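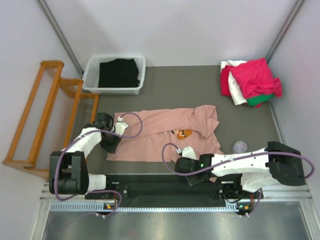 A former fellow wrote to us that the most useful thing she learned in her time at the Center was how little a published tariff schedule says about what a household pays. Two districts can post the same rate per thousand gallons and send out very different bills once the fixed charge, the sewer surcharge and the minimum usage block have been applied. Much of her first spring was spent on that question, and the position announced on this page continues the work.

Research Fellow in Utility Economics
Gravow Center for Public Services Research
Full time, fixed term

The Gravow Center for Public Services Research invites applications for a Research Fellow to join its program on the pricing and regulation of district heating and municipal wastewater services. The appointment is for two years, with the possibility of a third year subject to funding. The successful candidate will report to the program director and will work closely with the Center's data office.

About the program

The program studies how local utilities recover their costs and how those costs fall on different groups of customers. Its main source is the Dulla panel, a set of billing and cost records from 178 wastewater and district heating providers. The panel covers annual accounts, tariff schedules, connection counts and, for a smaller group of providers, monthly billing data at the customer level. Personal information is removed before the records reach research staff.

Current work is organized under two headings. The first concerns fixed charges: how they are set, how often they are revised, and whether revisions follow capital spending or come ahead of it. The second concerns mergers between small providers. The panel includes 437 tariff revisions, a number of which took effect shortly before or after a merger, and the Fellow will be expected to take the lead on this part of the project.

The program also maintains a working relationship with Skandivent, an engineering consultancy that supplies the program with asset condition ratings for the heating networks in the panel. The Fellow will attend project meetings with Skandivent staff, most of which are held by video.

Duties

The Fellow will clean, document and extend the Dulla panel, including the coding of new tariff schedules as they are received. Schedules arrive in many forms, and part of the work consists of reading scanned ordinances and entering rates by hand.

The Fellow will estimate cost and demand models using panel methods and will write up the results as working papers and journal articles. At least one working paper is expected in the first year.

The Fellow will prepare short briefs for local officials and regulators. These are written in plain language and are reviewed by the Center's publications office before release.

The Fellow will help supervise graduate research assistants during the summer term and will present at the Center's internal seminar, which meets at noon during the academic year.

There are no classroom teaching duties attached to the position. Fellows who wish to teach may apply to do so with the consent of the program director.

Required qualifications

A doctoral degree in economics, public policy, agricultural and resource economics or a closely related field, completed by the start date. Candidates who have submitted but not yet defended a dissertation may apply, and should include a letter from their adviser stating the expected defense month.

Training in applied econometrics, with experience in panel data.

Working knowledge of R or Stata. The data office keeps its scripts in R, and a candidate who works mainly in Stata should be prepared to read them.

Clear written English.

Preferred qualifications

Experience with regulatory accounts or municipal finance records. Familiarity with efficiency measurement, including frontier methods. Prior work with confidential data under a formal use agreement. Knowledge of rate-setting procedure at the local level -- whether from research, employment or public service -- will be considered favorably.

Terms of appointment

Salary is set according to the Center's research staff scale and depends on qualifications and prior experience. The scale is available on request from the personnel office. The position carries health coverage, retirement contributions and paid leave on the same terms as other full-time staff. Each Fellow has an annual travel allowance of $2,000, which may be carried forward once.

The position is based at the Center's offices in the Martinelli Building. Fellows may work remotely up to two days per week after the first three months. Customer-level billing data may be used only on site, in the secure data room on the second floor, and candidates should take this into account when considering the remote work provision.

The preferred start month is September. A later start may be arranged.

How to apply

Applications should be submitted as a single PDF file and should contain the following, in this order:

Cover letter of no more than two pages
Curriculum vitae
Research statement, including any planned use of the Dulla panel
One writing sample in English
Names and contact information for three references

References will be contacted only for candidates who are invited to interview. Co-authored writing samples are accepted if the cover letter describes the applicant's own contribution.

Review of applications will begin in April and will continue until the position is filled. The selection panel will invite up to 7 candidates to interview. Interviews are held by video and last one hour, including a 20-minute presentation of the applicant's research. Finalists will be invited to visit the Center, and reasonable travel costs will be reimbursed -- receipts are required.

Applicants who need a work visa are eligible. The Center will sponsor the visa of the selected candidate and will pay the employer's filing fees.

The Gravow Center is an equal opportunity employer. Applicants who require an accommodation at any stage of the process should contact the personnel office, which handles such requests separately from the selection panel.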